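Chapter 4
Visits, Demonstrations and Open Days

4.1 Why a demonstration is a source of data

Engineers who buy, install or regulate handling equipment usually meet it first at a demonstration. The machine is running, the objects have been chosen by the host, and the visitor has perhaps twenty minutes in front of the table. Much of what is later written in a specification goes back to notes taken in that short time. This chapter deals with how such notes should be made and how far they can be trusted.

Earlier chapters treated the gripper as a component with a stroke, a closing force and a payload. Those values are measured on rigid test pieces. A visitor to an open day will more often be shown something soft, because soft goods are where two arms have a clear advantage over one. One gripper can steady the larger item while the other deals with the smaller. The division of work between the arms is called role assignment, and it is the first thing to record.

The running case in this chapter is the February open day at Skarwood, the training site at Pekcombe. The bench demonstration used two arms, a child's backpack and a plush toy. Readers should look at both views before going on to section 4.2, and should note in each where the fingers of the left and right grippers are.

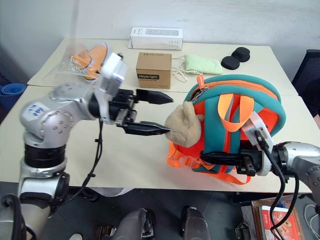
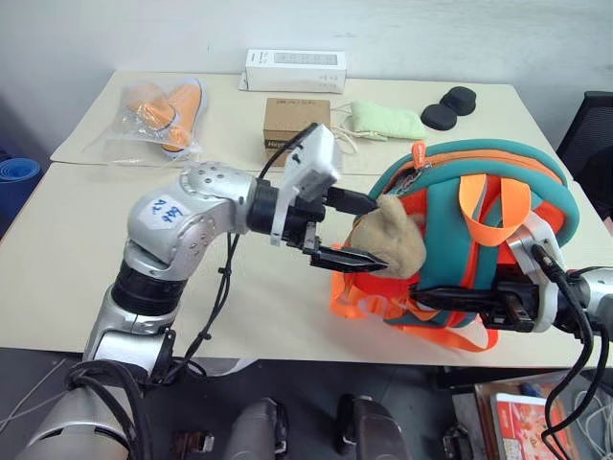 Two arms with a backpack and a plush toy on the bench.

Chapter text by Itziar Goicoechea

4.2 What to record at the bench

Begin with the state of the objects. A backpack is a poor test piece in the laboratory sense: it has no fixed shape, its straps lie differently each time it is put down, and its opening is defined by a zip whose path bends with the fabric. These properties make it useful in a demonstration. A controller that depends on a stored model of the object will be in difficulty as soon as the bag settles, and the visitor can learn a good deal by asking for the bag to be set down again in another position.

Next, record contact. Write down which finger touches which surface, and whether the other finger of the same gripper is in contact or clear. "Left arm at toy" is not an adequate note. A finger resting against plush and a closed grasp on plush are different events, and they lead to different faults. Where the view does not settle the matter, the note should say so.

Third, record the cables. On a bench installation the wrist cables are often routed outside the arm, with enough slack to allow the wrist to turn. Slack that is harmless over an open table may catch on a strap or a table edge. Cable routing seldom appears in a supplier's data sheet — it is generally left to the installer — and a demonstration may be the only chance to see it before purchase.

Finally, record what else is on the table. Objects outside the task limit the paths open to the arms and add clutter to what the wrist sensors receive. At Skarwood the rear part of the bench held boxes, a pale green pouch and other small items, while the backpack was worked on in front of them. A result obtained on a cleared bench should not be compared directly with one obtained under these conditions.

4.3 The Skinner sheet

The notes in this chapter are set out on the Skinner sheet, a single page with seven headings. It was drawn up for visits to the Fiden workshops and has been kept here with small changes. The first 3 headings are completed before the machine moves: objects, layout and stated task. The remaining 4 are completed during or directly after the run: role assignment, contact, interruptions and operator action.

Operator action needs particular care. Someone who straightens a strap between runs has changed the starting conditions, and the change belongs on the sheet even when the host regards it as tidying. The same applies to a restart from the control desk. Visitors should stand where both the bench and the desk can be seen, and should agree beforehand which of them is watching the desk.

A blank sheet is given at the end of the chapter. Section 4.4 works through the headings in order, beginning with the stated task.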